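FOR IMMEDIATE RELEASE

Brornuvis opens kitchen data program in Ascombe, invites local workplaces to join

ASCOMBE – I get to write this one myself, and I'm thrilled about it! Brornuvis is starting a new program to gather everyday kitchen examples for Mimberg, our learning system for household and workplace robots. We kick off in March, and we're looking for offices, studios and shared buildings in the Ascombe area that would let us come in and tidy up their kitchens (yes, really).

Mimberg learns from people doing ordinary chores. One of our team puts on a head camera, walks up to the counter and gets on with it: stacking plates, loading the dishwasher, closing the cabinet somebody left open. Each chore, start to finish, is one example. Our goal for this first round is 1000 of them, collected in 40 kitchens, and every site gets 2 visits so we catch the room on different days with different stuff lying around.

I've been asked a lot why we don't just build a nice practice kitchen at our own place. Well, we did build one, and we still use it! But we know that room by heart now, and so does Mimberg. The cups always come from the same box and the mail on the counter is mail we put there. Other people's kitchens have handles we've never pulled and soap dispensers in spots we wouldn't have picked, and that's exactly the variety we're after.

Our partner for the program is Le Roux, who look after the labeling side. Their people go through each recording and mark where one step ends and the next begins – reaching for a door, opening it, letting go. They also throw out anything with a face, a name or a private document in it before the material goes to training. If a host wants a recording deleted later on, we delete it, no forms and no arguing.

A visit takes around 2 hours, and we like early mornings or late afternoons best, when fewer folks need coffee. Please don't clean up for us! I know it's tempting when guests are coming, but dishes in the sink and papers on the counter are what we're there for.
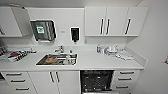

By the Program Lead, Brornuvis
Ascombe office | Kitchen Data Program

A kitchen like this gives us plenty to do. There's the sink with its bottles and containers, the magazines spread out next to it, the dishwasher standing open, and a wall cabinet door that needs shutting. I could get a good handful of examples out of that counter before moving on to the drawers.

Hosts don't pay anything, and they don't have to install anything either. We bring our own gear, work around your schedule and put things back where you want them. You'll also get a short written summary of which chores we recorded in your kitchen.

To sign up or ask a question, contact the Kitchen Data Program at our Ascombe office. Reporters who'd like to come along on a visit are welcome too – just let us know ahead of time so we can check with the host.

###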